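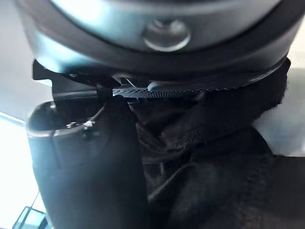 Subject: Re: [flirnar-house] black cloth pile, hall closet + packing for Saturday

Quick one, on my way out.

Barnabás Kovács wrote on Jul 5, 2022:

> Hi all,
>
> Started on the hall closet last night. Two bags done, then I got stuck on the black stuff. It all looks the same in there. Jackets, the long curtain from the back room, some kind of cover, maybe a cape?? I don't want to throw out something that someone needs.
>
> Also:
>
> 1. Do we fold or roll? The boxes from Clemevico are smaller than I thought.
> 2. What is the weight limit on the big ones? I read 375 somewhere but that can't be right for a box.
> 3. Who has the tape gun
>
> Barnabás

OK in order.

Black stuff: anything with a stitched hem and no sleeves goes in the curtain box, even if you're not sure. Sleeves = clothes rail. Don't try to sort the rest by color, I did that in May and it took the whole evening and I still ended up with a sock in with the tablecloths. Fuzzy things get lint on everything so bag those by themselves please. If it's a cape it's mine, keep it.

1. Roll. Curtains fold in half the long way first, then roll, loosely. Creases in the heavy ones do not come out, ask me how the front room looked all winter. Jackets flat on top, never under books.

2. 375 is the storage unit number, not a weight!! Flasitz, second floor, door sticks. For the boxes just go by whether you can lift it with your knees and not swear. Books in the small ones only.

3. I have the tape gun. Sorry. It's in my bike bag. Will drop it by tonight, if I'm late its under the mat.

Other things while I'm typing

- hangers: leave them on the rail, Amegashie will move the rail as it is, they said so on the phone
- the deposit was 4,000 and we get 2,000 back when the closets are empty and wiped down, so the hall closet does matter, don't leave it to the last night like the attic
- four big boxes still flat behind the kitchen door, use those before buying more
- label the SIDE of the box. Tops are useless once they're stacked
- shoes in pairs, tied or rubber banded. I have a bag of single boots from the last move and no plan for it

If something still has you stumped, put it on the bench and send a picture to the list, somebody will claim it or they won't. Unclaimed by Friday goes to the donation bin.

Bring gloves, shelf edge in there is rough on the left.

gotta run
Tetsuya Wada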